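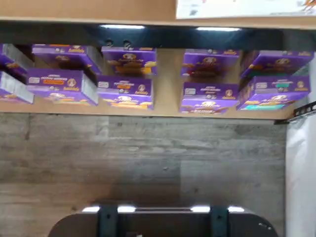 Clearing a wrong-way-up camera fault on the Koubek shelf robot

Applies to: Koubek units restocking mixed grocery bays
Written by: Dalia Filali, Trircombe test store

A Koubek that loses its mount angle keeps working as though nothing has changed. It reads the top shelf as the bottom one and will drive the gripper the wrong way when told to lift. Ours pushed a carton off the back of a shelf in February before Dušan Oravec hit the stop. Error 355 came up only after the arm had stalled.

Before you start

Press the red stop and wait for the arm brakes to click. Keep everyone out of the aisle. Do not move the arm by hand while the brakes are on.

Steps

1. Open the live view on the Stekel tablet and compare it with the bay in front of you. Printing that reads upside down or sideways means the mount angle is wrong. 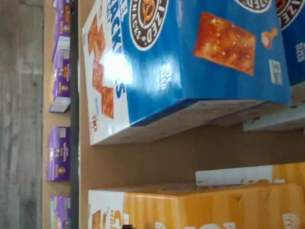

Live view at 90 degrees to the bay, with the floor down the left side.

2. Go to Settings, Cameras, Mount angle. Write down the value shown, then set it to match the way the camera is bolted on.

3. Check the 4 mount screws. If any turn by hand, tighten them and start again from step 1.

4. Restart the controller. The new value is not stored until you do.

5. Release the stop and jog the arm up by 2 cm at crawl speed. The shelf should move down in the live view. If it goes any other way, press the stop and repeat step 2.

6. Run 3 test picks with empty cartons. Keep one hand on the stop button.

If the fault comes back

Pull the log before you power off and send it to Janka Jurčo at Skestine with the old and new angle values. Leave the unit tagged out. A loose cable at the wrist can give the same error, and you will need the cover off to check it.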